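Checklist before release: monthly household price bulletin, with comments
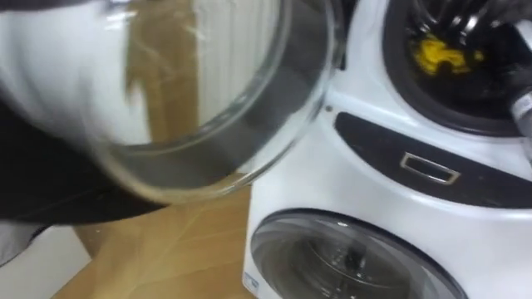 White washer-dryer with the round glass door open, radiator behind.

Bulletin: Pleltova Consumer Price Note, January round
Checked by: Sajib Sivakumar
Second reading: Yaneth Salazar
Signed: May 30, 2021

1. Source files complete — YES
All 11 regional files are received. The Umton file came in the old layout, so I moved the columns by hand and compared the totals after.

2. Number of price quotes — YES
We have 4000 quotes in the raw file. Please do not use the number from the draft, it was written before the Eren shops were added.

3. Missing prices — YES, WITH COMMENT
There are 384 missing. Most are in clothing. For these the last known price is carried forward for one month, as the manual says. I would prefer to use the average of the group, but this is a question for the next manual.

4. Durable goods, quality change — NO
Two washing machine models were replaced by newer ones with bigger drum. In the draft the whole price difference is counted as inflation. This must be corrected before release.
Yaneth: Agreed. Corrected with the overlap method, see sheet 6.

5. Weights add up to 100 — YES
Checked in the sheet and again with a calculator.

6. Seasonal adjustment — YES
Same settings as last round. Fresh fruit is still very nervous.

7. Core measure — OPEN
The text says "core inflation is stable" but the chart shows a small rise since the central bank cut its rate. Either we change the word or we explain what we mean by stable.
Yaneth: I wrote "a little higher" — is it enough?
Sajib: Yes, for me it is fine. Item closed.

8. Rents — YES
1366 contracts used. The label in table 3 says "dwellings", it should be "contracts".

9. Spelling and units — YES
"Litre" and "centre" are now the same in all tables. The colour of the energy line was too close to the food line, changed to grey.

10. Embargo copy — NOT YET
To be sent to Morkasura only after item 8 label is fixed.
Yaneth: Label fixed, copy sent.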